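Pamlow project: progress report to Drimix
Prepared by Amber Groen, Cistcombe workshop
January 25, 2026

Summary

Work on the sorting task is on schedule. The operators have now recorded 1,828 demonstrations by remote control, of which 1,325 have been checked and accepted for training. The rest are either waiting to be checked or have been set aside. Spending is within the amount agreed in August and we are not asking for a change to the budget.

Work since the last report

The task is the one set out in the proposal: two arms clear light household packaging from a table into bins at either side. Yara Darwish and Eugeniusz Piątek share the operating. Each takes a session of 56 demonstrations and then hands over, as we found that grasps became careless in longer sessions. The operator moves both arms from the control desk, and the joint positions and camera views are saved together.

We began with rigid items such as boxes and tubs. These are finished. We have since moved on to items that change shape when gripped, which take longer to show well. An operator who closes the jaws too far flattens the item, and the trained arm then copies that.

The current set pairs crumpled brown paper with a foil tray. Both are placed near the middle of the table, close together, so the operator has to choose an approach that leaves the neighbouring item alone. The angle of the tray is changed between demonstrations.

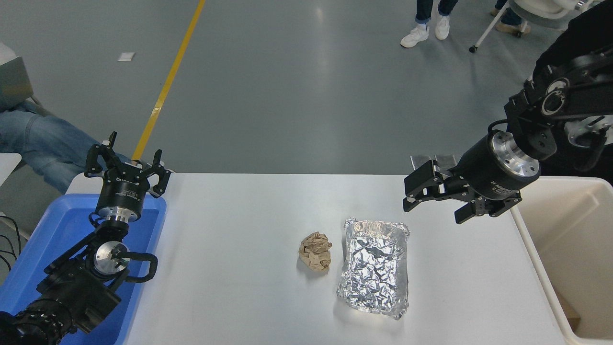 Problems and delays

Foil has been the main difficulty. It reflects the ceiling lights, and the bright patches shift as the arms move. Jörg Engelhardt is testing lower lighting over the table, but we do not have results we would rely on yet.

We lost 2 days to a fault in the link between the control desk and the left arm. The arm lagged behind the operator's hand — not by much, but enough to spoil the grasps. A cable was replaced and the demonstrations from that period were set aside.

Checking is slower than recording. Youssra Alaoui has been doing all of it, and Eugeniusz will now take a share.

Next period

We will finish the paper and foil set, clear the checking backlog and train on the full set of soft items. We will then compare the result with the model trained on rigid items only and send Drimix the figures for both, including failed attempts.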